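Last updated: June

Filed under: Food Preparation Studies > Working Papers > Section 4

4. Plating and Surface Coverage of Sliced Bread

4.1 Setup

The Cesbridge protocol treats the assembly of a simple bread plate as a sequence of short placement and spreading steps. Each trial uses sliced white sandwich bread, round plates, and a soft fat portioned as a small block. We ran 32 trials in the Phelan kitchen room, all at the same table and at the same working height. Slices were taken from a fresh bag at the start of each trial and laid flat, one to a plate, before any spreading began.

Plate size was held constant. Orientation of the slice was not, and this turned out to matter more than we had planned for. A slice set down with its domed edge away from the worker leaves the long straight edge near the hand, and strokes tend to run up and down the bread. A slice turned a quarter gives shorter strokes and more tearing at the crust.

Figure 2 gives an overhead view of the plate layout. The central slice carries a faint grayish-blue smear down its right half. Marks of this kind are difficult to score by eye — a thin spread and a patch of discoloration can look much the same from above — and we coded them as "indeterminate" in all cases.

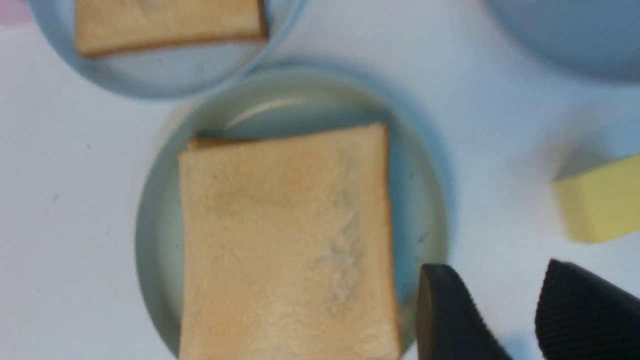 Figure 2. Sliced white bread on pale blue plates, overhead view. A small pale yellow block, resembling butter, rests on the white tabletop at right.

4.2 Coverage scoring

Coverage was scored on a grid laid over the face of the slice, excluding the crust. A cell counted as covered if a continuous film could be confirmed from the side under a raking lamp. Overhead views were kept for layout only. Of the 32 trials, 19 reached full coverage on the first pass and 4 were dropped because the slice tore. The remainder needed a second pass, most often along the crust line, where the knife rides up and leaves a dry margin.

The Patetti scale, which we used in earlier work on crackers, did not transfer well. It assumes a rigid base. Bread compresses under the blade, and the film thins wherever the crumb has been pressed down. We therefore report raw cell counts and leave weighting to a later section.

Comments (3)

crumbwise: Was the fat at room temperature for every trial? I can't find it in 4.1.

Sedance reader: The rigid base point matches what we saw with toast.

tk_bench: Please put the grid spacing in the next revision.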